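February 12, 2021

So the budget spreadsheet is finally closed (for now!) and I promised I'd write up where the money went on the Kendel project.

The arm itself was the easy part. I'd been saving for it since June, and Ziten had the one I wanted in stock, so that line never moved. It's the small stuff that got me. I set aside 400 dollars for "extras" and blew through it before I'd even bought a spare set of fingers. Cables, brackets, bolts, a second power supply because the first one had the wrong plug - it all adds up to 732, and I still need a better light.

My original plan had 2000 for a second arm this year. I'm pushing that back. I'd much rather get a decent spare gripper from Grarkik (4 weeks lead time, ugh) and keep the one arm busy every evening.

The toy kitchen stuff, on the other hand, is the best money I've spent. Cheap, light, all kinds of awkward shapes, and I don't care if any of it gets squashed!

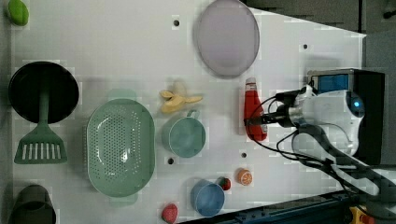
*Ketchup bottle in the gripper, strawberries still to go.*

Next on the list is storage. Yurt has some stackable bins I like, but the shipping costs more than the bins do, so I'm waiting to see if they run a sale.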